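Acoustic ratings for fabric room dividers are usually quoted as a single number, and the number is usually the wrong one. A buyer sees an absorption coefficient, reads it as a measure of how much noise will be stopped, and orders pleated cloth to do the work of a wall.

Absorption and insulation are separate quantities. Absorption describes how little sound a surface sends back into the room. Insulation describes how little gets through to the other side. A heavy curtain hung with plenty of fullness can do fairly well on the first and will do poorly on the second – mass is what blocks speech, and cloth has little of it.
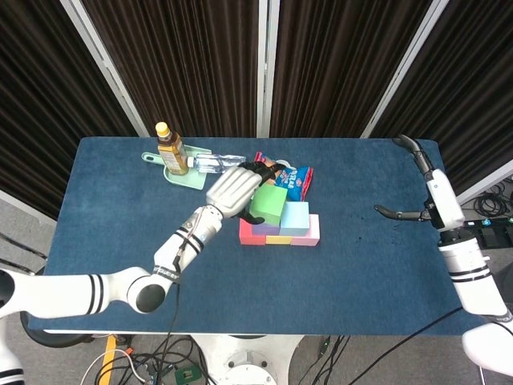 So-ying Tse objects that most tenants never ask for silence, only for less echo, and that on those terms a curtain is money well spent. I accept the point. My complaint is with the catalogs. The Prakar sheet prints its coefficient under the heading "noise reduction" and gives no transmission figure at all. Kuusk lists both, but puts the second in a footnote on page 23.

At Trorulcombe we hung 400 square feet of lined fabric between two offices. Reverberation dropped. Phone calls remained intelligible on both sides, word for word, and in June the partition was replaced with stud and drywall.

A fair data sheet would show 2 values, side by side, in the same type size, with the test mounting stated for each.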